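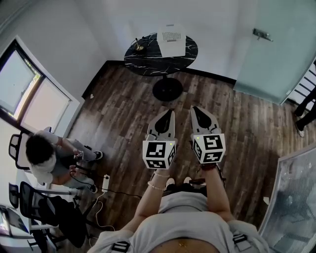 Written by Ghazala Minhas, Derkley documentation
Applies to: Plelport tracking software, January release

4. Starting a session and checking hand tracking

This section covers the start of a recording session with a pair of hand-held grippers and the head camera. It assumes you have installed Plelport, charged both grippers and finished the camera calibration in section 3. If you have changed the lens or moved the camera on its mount since then, go back and calibrate again.

Plelport works out the position of each gripper from the marker cubes at its base. Every face has its own pattern, and the software needs one clear face per cube to give a position. Two or more faces give a steadier result, mostly in rotation.

4.1 Before you put the grippers on

1. Start the Plelport service on the recording computer and wait for the status line to read READY.
2. Open the Session tab and pick the operator profile. Profiles hold arm length and head height, so do not share one between two people.
3. Check that the cube map matches the grippers you are using. The map name is shown under Devices. If a cube has been replaced, load the new map before going on.
4. Wipe the cube faces with a dry cloth.

Caution: Do not use spray cleaner on the cubes. It leaves a shine on the printed patterns and the detector will drop faces at low angles.

Caution: Keep cables away from the part of the floor where the operator will walk. The operator will be looking at the grippers for most of the session.

4.2 Start pose

The start pose sets the origin for both hands. It must be held at the start of every recording, including repeats of the same task.

1. Stand with your feet slightly apart, clear of furniture.
2. Hold both arms out in front of you with the grippers side by side and the fingertips pointing forward.
3. Look down at the grippers until both are near the middle of the preview.
4. Press Set origin, or ask the person at the computer to press it.
5. Hold still until the preview border turns from amber to blue. The software collects 148 frames, and any frame where a cube is lost does not count.
6. Lower your arms and start the task.

Note: Loose sleeves can cover the lower cube faces. Push them up past the wrist. Bracelets and watches can stay on if they do not hang over a face.

Note: If the border stays amber, open the Detection panel and see which cube is missing. A cube listed as FOUND but shown in grey has a face in view that is too small or too blurred to use.

4.3 Room light and reflections

Daylight from a window is fine as long as it does not fall straight on a cube. Strong side light washes out the white part of the pattern and the detector reads the edge in the wrong place. Close the blind or turn the operator a little and try again.

Glass doors and panels can show a second copy of a cube. Plelport rejects mirrored patterns, but each one takes time to process and the frame rate may fall. To block out a fixed area:

1. Go to Detection, then Masks.
2. Choose Room mask. A view mask moves with the head and will hide the real cubes.
3. Draw round the glass and press Apply.

Other people may stay in the room while you record. They should not handle a spare gripper that uses the same cube map.

4.4 Filter settings

The Niskanen filter smooths the hand path and fills short gaps. The default window is 11 frames and suits most table-top work. A longer window gives a smoother path but rounds off quick movements, such as a tap or a flick of the wrist.

To change the window:

1. Stop any recording in progress.
2. Open Settings, then Tracking, then Filter.
3. Type an odd number in the Window box. Even numbers are rounded up.
4. Press Save and repeat the start pose.

Gaps longer than the window are not filled. They are marked LOST in the session file and left for the planner import to deal with (see section 6).

4.5 Error codes at start-up

108: Two cubes report the same pattern. Check the cube map.
109: Camera time and gripper time do not agree. Restart the service, then the grippers.
112: Origin not set. Repeat 4.2 from step 1.

The log keeps the last 1000 messages. To save a copy before it is overwritten, press Export log and choose the Darnent folder on the recording computer.

Next: 5. Recording and labelling tasks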